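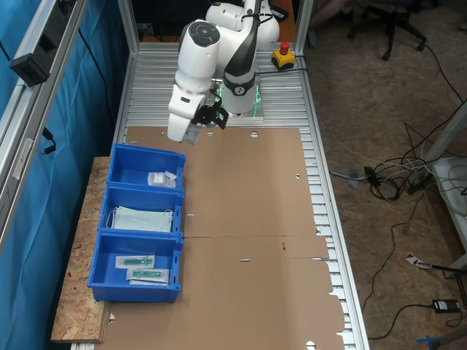
Chapter 7 is about what happens to medical supplies between the factory and the patient. Most of that time is spent in a package, on a shelf, in a box, or on a cart, and most of the damage is done there too. Supplies are packed in layers. The innermost layer is the one that matters for sterility, and it is often very light. A small translucent packet of the kind hanging over the cardboard above lets some light through, and a person checking it can hold it up to a lamp and look for holes. Cardboard lets nothing through and sheds fibers as it ages. The two materials have different jobs, and much of this chapter is about keeping those jobs apart.

After reading this chapter, you should be able to name the layers of packaging used for common supplies, explain what is meant by event-related shelf life, set up a small storeroom, and decide whether a package can be used or has to be thrown out.

Key terms: sterile barrier, protective packaging, shipping carton, event-related shelf life, lot number, rotation.

7.1 The Sterile Barrier

Sterility is a condition of the item, and a package can only preserve it. Once the item has been sterilized, the barrier has to keep microbes out until someone opens it on purpose. Barriers are made from plastic film, from coated and uncoated papers, from nonwoven sheets, and from rigid containers with filters. Each has weak points. Film can be punctured by a sharp corner. Paper loses strength when it gets wet, and it can tear along a fold that has been bent back and forth. 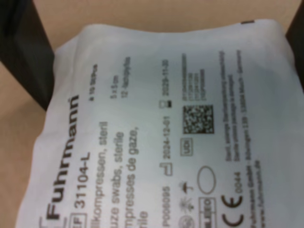 Learning to read a package takes practice, and students should start with the items they will handle most. Dressings are a good choice. Gauze swabs come in soft packs, and a white, paper-like wrapper such as this one will wrinkle and bulge along its edge with the contents inside it. Soft wrinkles are not a reason to reject a pack. Look for splits, pinholes, stains, and seals that have started to lift. Then read the printing. If the lot number or expiration date can't be made out, put the pack aside and ask.

Water is the most common cause of a rejected package. A pack that was wet and has since dried is still rejected, and the only sign may be a faint ring or a stiff patch. Fuad Bogale, who ran the supply room at the Lasstead clinic for many years, had new staff pass their fingertips over every paper pack before it went on the shelf. It was slow work, but it found stains that people had missed under poor lighting.

7.2 Date and Event

Older practice gave every package a fixed life. When the date passed, the package was thrown out, whatever its condition. Many facilities now use event-related shelf life for the items they sterilize themselves. Under this system a package stays usable until something happens to it, such as a drop, a spill, or 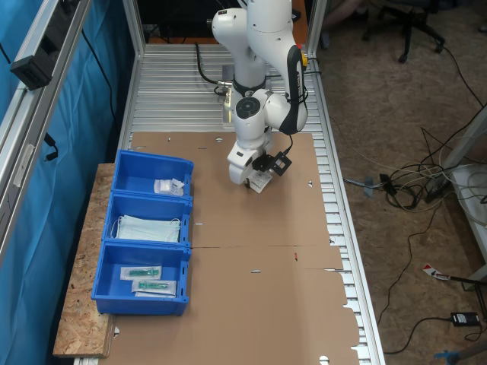

rough handling during a move. Items bought from a manufacturer are treated differently. If the maker has printed an expiration date, the date is followed, and an event can shorten the life of the item but never extend it.

The Distport case at the end of the chapter shows how the two systems get mixed up. In October, Nuria Kahsay checked 388 packs in one storeroom and found that purchased and in-house items had been shelved together under one label. Staff had been applying the event rule to both.

7.3 Cartons and Shelves

Shipping cartons travel on truck beds and loading docks, and they carry dust and sometimes insects. They should be opened and emptied outside the clean storage area. A flattened carton
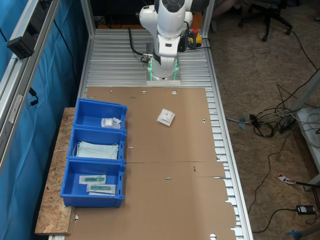
is still a carton, and it should not be used to line a shelf or cover a counter in a sterile storeroom. It holds moisture and can't be wiped down. Shelves need a smooth surface, clear of the floor and away from sinks and pipes. Place new stock behind old stock. Do not squeeze packs into a full bin or hold them together with rubber bands.

Review the terms above before going on to Section 7.4, which covers transport carts.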